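The Basket from Holtville

My aunt left me the house in Holtville, nearly 680 bottles and one wire basket. I'm rounding on the bottles, but not by much! She never threw out a lotion in her life, and when I opened the bathroom closet that Thursday they came at me like a rockslide.

My cousin wanted to drive the whole lot to the dump in Cletcombe before supper. I said give me the weekend. I had a roll of trash bags, a can of Dustex and a radio that only got the farm report, and I figured that was plenty (it wasn't - I ran out of bags by noon).

So I made a rule. Whatever fit in the black mesh basket could stay, and everything else had to go. I set a few things out on the white table and stood there with my coffee, feeling like a judge at the county fair. 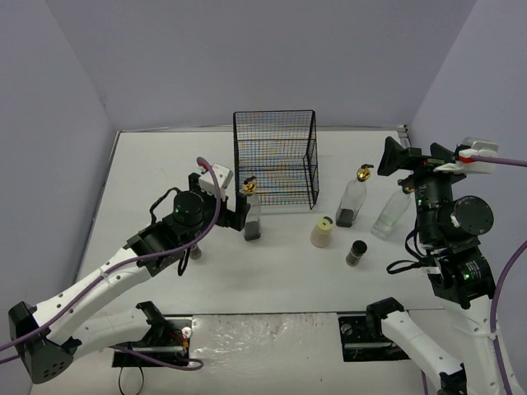
The pump bottles were the hard ones. She used to do my hands with that stuff before church, two squirts and a lecture about gloves, and I'd slide right off the doorknob on the way out. I was nine and I smelled like a hotel.

The little jar with the yellow-green lid I couldn't place at all. I called my cousin and he said, "Keep it, then," which was rich coming from a man who'd had the truck running since breakfast.

I kept the jar. I kept the pumps, too, and by dark I was out in the garage with a flashlight, looking for a second basket.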